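I have been trying to write about my grandmother's letters since November, and every time I sit down I end up making soup. So this will be a short post about letters, and if it wanders off toward lunch you'll know why.

She wrote to her friend Bernadette Doucet for 62 years. They met as girls working the glove counter at Esposito, the old department store in Truvville, and when Bernadette married and moved away they simply carried on talking by mail. My mother kept one side of it and Bernadette's granddaughter kept the other, and last spring the two halves came back together in my dining room, 754 letters in all, smelling strongly of cedar and a little of mothballs.

I had expected secrets, I suppose. There are a few (I'm not telling), but mostly it's the price of butter, whose knees were bad, and a feud over a borrowed cake pan that ran for almost two years. Grandma never wrote "I miss you" that I can find. She wrote "the lilacs are out and you'd be no help at all cutting them," and I think Bernadette understood perfectly well.

My friend Tomomi Wada, who is much more orderly than I am, got me sorting by postmark and slipping each letter into its own sleeve. I was all for sorting by ink color, which I still think would have been prettier. We've gotten through the first two boxes – the easy ones, before Bernadette's handwriting went sideways – and I've been reading them aloud in the evenings to anyone who'll sit still.
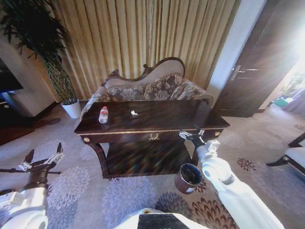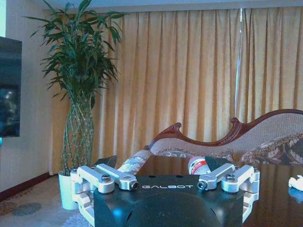
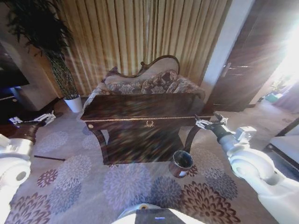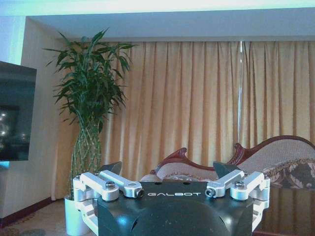

Grandma did nearly all her writing after supper, with the dishes done and the radio turned low. She never owned a desk and didn't see the point of one. She wrote on her knees, on a tea tray, on the ironing board once when company had taken over the kitchen. A dark polished table in front of a settee, with that thin line of gold along the front, would have struck her as far too good to lean on, and she'd have put down a bath towel first. You can tell which letters were written on the tray, too, by the place where her pen dips into the dent in the middle.

I've started writing back, in a way. Letay Yilma and I were roommates a long time ago and had let things dwindle to birthday messages, so I sent her four pages on the subject of my gutters. She sent me five about her neighbor's rooster. I owe her one now, and the soup's nearly done, so I'd better go find a stamp.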